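Entwistle Stoneware Dinner Plate

Colour: Oatmeal
Code: 352
Sold as: set of 2

The Entwistle is our everyday dinner plate, thrown in stoneware and glazed on both sides. The rim is low and slightly rolled, so the plates stack without rocking. The foot is left bare and sanded smooth before packing.

Each plate is finished by hand at the Jestitz pottery. Expect small differences in glaze colour and speckle between pieces, including the two in your set.
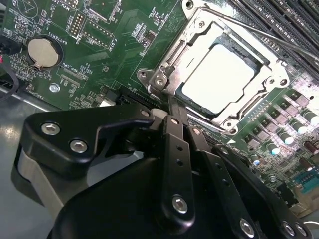 The glaze is lead-free and food safe. Plates can go in the dishwasher and the microwave, but please keep them off the stovetop and out from under the grill. Grey marks left by cutlery will come off with a mild cream cleanser and a soft cloth.

Details
Diameter: 22 cm
Material: stoneware clay, matt glaze
Made in small batches

Also in the Entwistle range: side plate, pasta bowl, mug. The Noradard linen napkins in Flax are a close match for the oatmeal glaze.

Delivery
Made to order in 20 working days. Breakages in transit are replaced free of charge. Keep the box and send us a photo of the damage.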